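포장반 자동화 전환 관련 회의록

일자: 2024년 11월 9일
장소: 조크우드 2층 회의실
참석: 생산팀, 포장반, 설비팀, 노조 대의원, 보스타 담당자

1. 작업대 배치 검토
보스타가 시뮬레이션으로 만든 양팔 작업대 화면을 함께 보았다. 팔은 탁자 앞쪽 좌우 모서리에 한 대씩 설치되고, 컵 모양 물체와 작은 빨간 큐브가 시험용 부품으로 상판에 놓인다. 포장반은 앞쪽 모서리에 팔이 있으면 사람이 부품 상자를 올릴 자리가 좁다고 지적했다. 설비팀이 통로 폭을 다시 재기로 함.

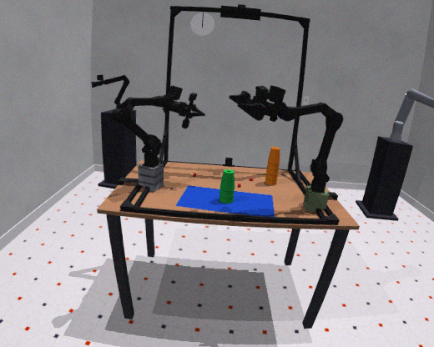 2. 인원 및 업무 변경
포장반 4명 중 2명은 1월부터 작업대 감시와 부품 보충을 맡는다. 나머지 인원은 검수로 옮긴다. 감원은 없다고 생산팀이 확인했고, 대의원은 이를 문서로 달라고 요청했다. 직무가 바뀌어도 기본급과 교대 수당은 그대로 둔다. 검수 쪽 의자와 조명이 낡았다는 의견이 있어 교체 견적을 받기로 함.

3. 교육
교육은 1인당 30시간, 전부 근무 시간 안에 한다. 교재는 리바스 판을 쓰되 용어를 현장 말로 고친다. 감시 담당자는 그리퍼 쪽 화면을 보고 정지 여부를 판단하는 연습을 한다. 손가락이 화면 아래쪽을 크게 차지해 탁자가 일부만 보인다는 점이 논의되었고, 포장반은 작업대 전체가 나오는 화면을 나란히 띄워 달라고 요구했다. 보스타가 검토 후 회신. 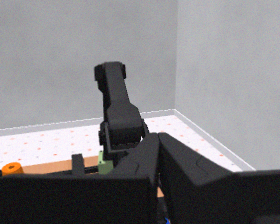 4. 정지 기준과 기록
정지 버튼은 누구나 누를 수 있으며 사유를 따로 묻지 않는다. 정지 기록은 플루더에 남기고 인사 평가에는 쓰지 않는다. 시험 운전 물량은 하루 200상자로 정함.

5. 미결 사항
- 야간조 감시 담당 배정
- 통로 폭 측정 결과
- 고용 유지 확인 문서(생산팀)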